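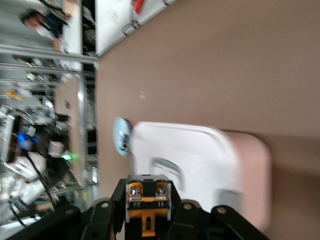

Every spring the Lokden course in applied robotics asks its students to choose a final project, and every spring at least one team chooses lunch. I have advised the course long enough to have watched lunch defeat some very bright people. The equipment list this year would embarrass a kindergarten: a white plastic container with rounded corners, a couple of round dishes and a brown table. Bethel Hadgu, who captained the team, requested a budget of $200 and was asked by the department what on earth she meant to spend it on. Meanwhile the team across the hall was building something called Torkdale, which has a logo, a theme song and a drone, and which had yet to leave the ground when I last asked.

I would like to speak up for lunch.

The case against it is easy to make, and my colleague Kaja Pētersons makes it at every faculty meeting. Tables are dull. Parents who come to the open evening walk straight past the tables toward whatever has propellers. A student who writes "moved objects between plates" on a résumé had better have a strong second line. Kaja also points out that a four-year-old can do all of it, and she is right, although I've met four-year-olds and would not let them near my lunch either.

But consider what students learn from a project with a theme song. They learn to solder at three in the morning. They learn to make slides. They learn the phrase "integration issues," which will serve them for the rest of their working lives. What they rarely get to learn is whether their idea was any good, because the semester ends while the glue is drying.
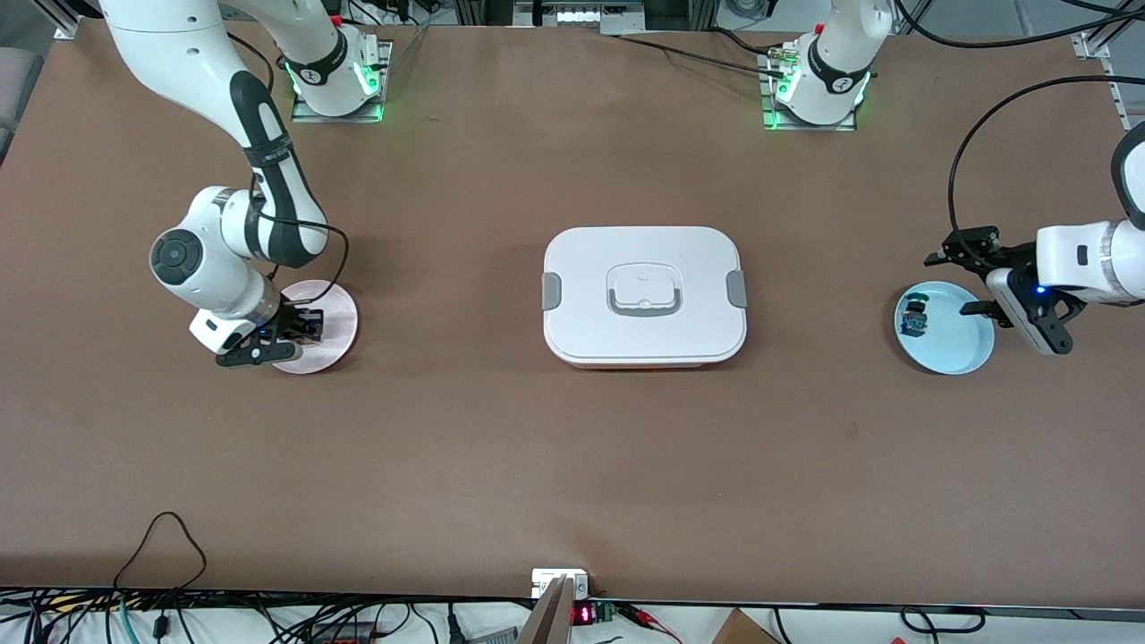 The lunch people find out by the second week. Their idea is bad. They write it down, change one thing and find out again before dinner. Bethel's team finished the term with 3,896 lines in its trial log, and I have read more of them than my doctor would advise. Long stretches consist of the single word "no." Iolanda Figueiredo, whose spelling is otherwise excellent, stopped capitalizing it in the second month. I consider that log the best piece of student writing I graded all year, and I include the essays, one of which quoted me to myself.

There is also the matter of pride. A drone that fails does so with some dignity, and everybody agrees that flight is hard. If your project is two plates and a box, you have no such cover. Your roommate will come by and ask why it can't simply pick the thing up. You will explain. Your roommate will pick the thing up, put it down again and go to the gym. I can think of no better preparation for a career in engineering, or for marriage.

Our rubric, sad to say, was written for the propeller crowd. It gives 6 points for "ambition" and none for keeping a log. I've proposed swapping the two. Kaja has proposed that I be given a sabbatical. We are both waiting to hear back, and in August the new students arrive, full of drones.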